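Stornico Variant Pipeline – Course Set-up Guide
Section 3: Preparing a participant workspace

Last revised 16 Mar 2024

This section applies to instructors running the Mivier short course in clinical genomics. It assumes that the host site has completed Section 2 and that the licence file has been issued. Participants don't need administrator rights for any step below.

3.1 Before you begin

Each participant needs an account on the Darthorpe cluster and 20 GB of free space in the home directory. The January release changed the default reference directory. Paths copied from older handouts will fail at the indexing step.

Caution: Use only the de-identified training cohort. Do not load patient data into a course workspace, even for a brief demonstration.

3.2 Creating the workspace

1. Log in to the head node and load the Stornico module.

2. Run stornico init with the course code as its only argument. The program writes a folder named mallet, after the Mallet reference panel, in the current directory.

3. Open settings.conf and set threads to 2. Higher values are accepted but will be throttled by the scheduler during teaching hours.
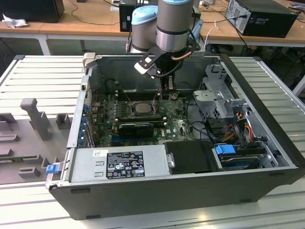
4. Run stornico check. The output should end with the line "workspace ready". If it reports a missing index, delete the folder and repeat step 2.

Note: Do not rename the mallet folder. The classifier module looks it up by name.

3.3 Loading the training cohort

5. Copy the cohort manifest from the shared area. It lists 63 exomes, with one row per sample and the phenotype label in the last column.

6. Run stornico import on the manifest. Progress is written to the log, not to the screen – open a second terminal if you want to follow it.

7. Confirm that the sample count in the log matches the manifest. Duplicate sample names are dropped without a warning.

3.4 Preparing the feature table

8. Run stornico features. The default filter keeps over 4000 variants after quality control. Participants who relax the filter should expect a longer run and a noisier model.

9. Split the table by family identifier before training. A random split places relatives in both sets and inflates the reported accuracy.

10. Save the split file with the workspace. The cross-validation exercise in Section 4 reads it directly and won't regenerate it. 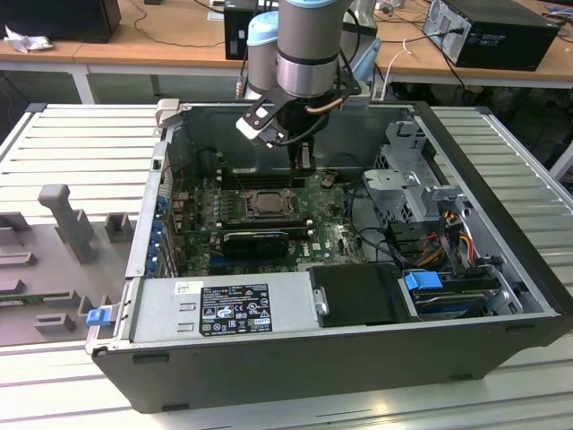

Comments on this section

tomtit_bio: Step 9 could use one more line. Our manifest had blanks in the family column, and the split command treated every blank as the same family, so a large block of unrelated samples ended up in the test set. Filling the blanks with the sample name fixed it.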